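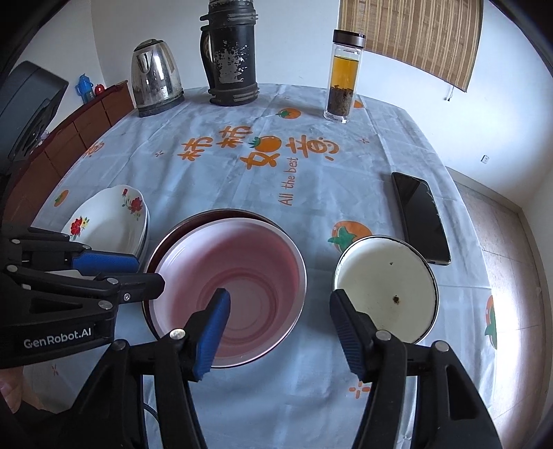

I promised Hywel Ifans I'd write up the slipping fault before I forgot the details, so put the kettle on, this may ramble a bit.

It began with the small enamel bowl. The Surnel log showed the right-hand gripper as fully closed, which ought to mean a good firm hold, and yet the grip kept giving way a moment after the lift. I blamed the enamel first (smooth, curved, a bit of a pig to hold) and then I blamed myself, and spent a whole evening being very gentle with crockery — no difference at all.

In the end it was a worn pivot pin. There was just enough play in the linkage for the fingers to spread under load while the reading stayed put. Hywel reckons it should have been checked at 2000 closes, and I'm afraid I'd let that slide. We caught 13 bad lifts in a run of 200, and I've marked every one of them in the log.

I've fitted the new pin now and started again with the bowls, the floral dish and the same persimmon cloth.

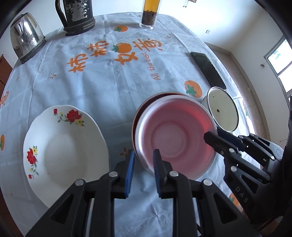
Still to sort out

The closing alarm, mainly. I'd like it to complain when the fingers spread, and Hywel has a few ideas about that which he's bringing over with his good screwdrivers.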